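Bitura: a small dataset of household spills, stains and what people did next

README, version 2

What it is

Bitura is a collection of 712 short written accounts of things that got spilled, smeared or set down hot on household surfaces, together with the remedy the writer tried and the writer's own verdict on it. It is a text dataset. Every record is something a person typed into a form, usually while still annoyed.

The name is the name of the spreadsheet it started in. The spreadsheet had a better name before that, but two people were editing it at once.

What is in the download

records.csv has one row per account.
surfaces.txt lists the 34 surface labels, with a line or two on how each is used.
remedies.txt lists the remedy labels, and is longer than it should be.
CHANGES is where I apologize for the previous version.

There are no audio files, no purchase data and no addresses. If you find an address, please open an issue and don't visit.

Fields in records.csv

id: a number. The numbers have gaps. The gaps are withdrawn records, and they will stay gaps.

surface: one label from surfaces.txt. "Wood, finished" and "wood, unfinished" are separate labels. "Wood, it used to be finished" was proposed by several contributors and has been folded into the second.

substance: free text, lowercased, spelling left alone. You will meet "tumeric" more often than turmeric. Please normalize on your side if you care, and keep in mind that the misspelled ones come from people who had other things to deal with.

delay: how long the mess sat before anyone did anything. The options are minutes, hours, days and "unknown." That last option was meant for house guests and inherited furniture. It is now used mostly by parents.

remedy: up to three labels, in the order tried. An empty cell means the contributor left it empty. It doesn't mean that nothing was tried, although a rug put over the problem has its own label, "covered," and it is a popular one.

verdict: gone, faded, same or worse. This is the contributor's opinion and I have never overruled one, including the person who marked "gone" and then wrote a paragraph about the hole.

notes: free text, optional, the reason to download the thing at all.

How the accounts were gathered

The form went up on Mastano, a home repair message board with a friendly section about floors and a much less friendly section about grout. Later it was copied to Kairys, a newsletter for people who refinish secondhand furniture. Readers filled it in if they felt like it. There was no payment, and the only reward was being asked follow-up questions by me, which some people seem to have enjoyed.

You should expect the sample to lean the way you'd guess. It has plenty of tabletops, carpets and countertops, and hardly any ceilings. Contributors own more kinds of vinegar than the public at large. Red wine is overrepresented compared with, say, milk, probably on the grounds that milk makes a duller story until it starts to smell.

Labeling tables and floors

Most of the complaints about version 1 concerned tables. People described a surface by what it looked like, by what the store had called it, or by what their father-in-law had called it, and the labels followed them cheerfully into all three. In version 2 the rule is that the surface label records what the liquid touched first. A waxed table is "wood, finished." A table under a glass top is "glass," however much you paid for what's under it.

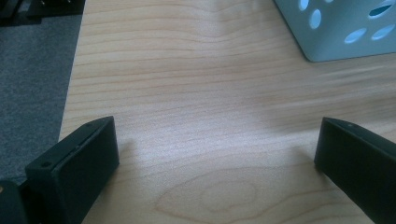 Spills that travel get one record for each surface they reached, joined by the same value in the linked column. Coffee is the usual traveler. If it went over the side and into the carpet, there should be a row for the table and another for the carpet, each with its own delay, as people tend to save the table first and discover the carpet when they step in it. Please don't add linked rows together and call them separate accidents. I did this myself in version 1, and for a short time the data showed that coffee was a national emergency.

Rings and heat marks are not stains in the ordinary sense, but they're in here anyway. Contributors were not willing to be told otherwise. They have the substance "heat" or "wet glass" and are easy to filter out.

What it's good for

It works well for practicing text cleanup on writing that is messy and mostly harmless. A few people have used it to teach sorting free text into categories, with the delay field as a gentle introduction to missing values. I've used it to win an argument about baking soda, and lost the follow-up argument about baking soda.

What it's bad for

Please don't use it to recommend cleaning products. The verdicts are not measurements. The same remedy on the same surface will come back "gone" from one person and "worse" from the next, and the difference may be the lighting in the kitchen. There is no control group. There was briefly going to be one, but it would have involved my own couch.

Do not use it as safety advice either. Some of the combinations in the remedy field should never share a bucket. Rows where the notes describe coughing have been flagged in the caution column, but the flags were added by hand and I won't have caught them all.

Known problems

26 records have a verdict but no remedy. Some of those are "gone," which is either a miracle or a dog.

The label "stone" covers marble, granite, slate and one backyard step. Splitting it is on the list.

Dates were removed for privacy, so you can't study the seasons. Cranberry sauce gives the season away anyway.

Quotation marks in the notes field are escaped properly in this version. If you wrote a workaround for the last one, you'll want to take it out again before you load the file.

Loading it

Any spreadsheet program will open records.csv. If yours offers to turn the id column into dates, decline. A small loader called Initz is included in the tools folder. It checks the labels against the two text files and complains in complete sentences. It has no other features and won't be getting any.

Contributing

Send new accounts through the form, one spill at a time. Corrections to old accounts are welcome from the person who wrote them. Corrections from the spouse of the person who wrote them go in the notes field as a second opinion, and both versions stay.

License and updates

Free to use, share and change, with credit to Bitura. Last updated 27 October 2026. The next release will deal with "stone" and, if I can face it, grout.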